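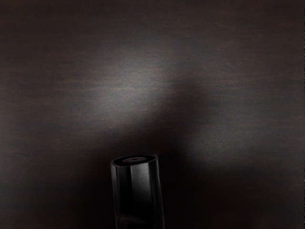

## Cleaning up a simulated wrist view before you share it

I love this part of the job! Once your renders follow the same few rules, anyone at Cusholm or Vaughan can pick up your episodes and start work straight away.

1. **Start with a bare table.** Load the Aster tabletop and save a render before you add a single object. Problems with light and colour are so much easier to spot on plain wood grain.
2. **Check the finger against the background.** A black finger on dark wood needs a clear edge. Look for the thin pale line down each side; if you lose it in the shadow, lift the fill light one step and render again.
3. **Leave soft shadows in.** Real benches have them, and so should yours.
4. **Lock the camera to the wrist.** Open and close the gripper 10 times and compare the first and last renders. The mount shouldn't drift.
5. **Write down the seed.** Put it in the notes with the light settings, every time (please!).

Samira Abu Hammour keeps the master checklist, now at 27 items, and the lighting ones are 6 to 9. Send her your bare-table render with the notes file, and name both after the episode.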